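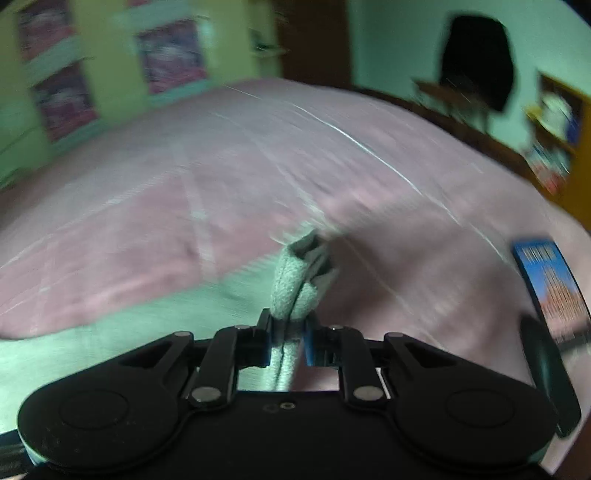 A folded light grey-green item.

Changes to the shared laundry at Grarnport

The shared laundry on the ground floor of Grarnport will work differently from April. The present arrangement dates from when the building had far fewer flats let, and it no longer suits the number of households using it. What follows is what was agreed at the residents' meeting, with a few notes on washing and drying that people asked to have in print.

Booking

The paper sheet on the door will go. In its place there will be a bound book on the shelf inside, one page to a day, with the slots already ruled. Write your flat number in the slot you want. A household may hold 2 slots ahead at any one time. Once you have used one you can book another.

If you can't use a slot, cross it out as early as you can. A slot not taken up after 13 minutes is open to whoever is there. Several people thought this was too short and several thought it too long, so it stays as it was.

The night cut-off has not changed. The last wash must be finished, not started, by the time shown on the door. The flats directly above hear the spin cycle very clearly.

Machines

The older of the washing machines is being replaced. The new one is a Pirar and takes a larger load, so double duvets should no longer need a trip to the launderette on Skuroslow Road. The building fund has paid 590 pounds towards it and the landlord is paying the rest. The old machine will be taken away on the day the new one is fitted. The laundry will be shut that morning, and a notice will go up in the hall once we have the date.

Please don't use the quick wash for towels or bedding. It doesn't rinse them well at that weight, and the powder left behind ends up in the drum for the next person. The drawer should be left open after use so that it can dry out.

The dryer had a fault before Christmas that turned out to be a blocked filter. The filter lifts out from inside the door. Clear it after every load and put the fluff in the bin, not down the sink. The engineer's call-out cost us 274 pounds, and the whole visit took less time than a cup of tea.

Drying without the dryer

The airing room next door is heated in the evening until the end of winter. Shirts dry faster on hangers than folded over a rail, and with fewer creases. Heavy things such as jeans and jumpers should go on the lower rails, where they won't drip on anybody else's washing. Jumpers keep their shape better if you lay them flat on the slatted shelf. Anything dry should be taken down the same day.

We were also asked about damp in the flats. Drying a full load in a closed bedroom puts a lot of water into the air, and in the north-facing flats it settles on the outside wall. If you have to dry indoors, use the bathroom with the fan on and the door shut.

Lost and left behind

The shelf for unclaimed washing is full again. Most of it is odd socks, flannels and pillowcases, and there is one good wool blanket. Everything on the shelf on 18 January 2025 has been bagged and put in the cupboard under the stairs, where it will be kept until the new rules start. After that it goes to the Oyelaran charity shop, apart from worn-out pieces, which will be cut up for cleaning cloths.

It helps to look inside duvet covers before you leave, and to run a hand round the rubber seal of the washing machine.

Keys

Each flat has one laundry key. Replacements can be had from the office in the usual hours. Please don't prop the outer door open with the stool. The stool belongs in the airing room, and the door is a fire door.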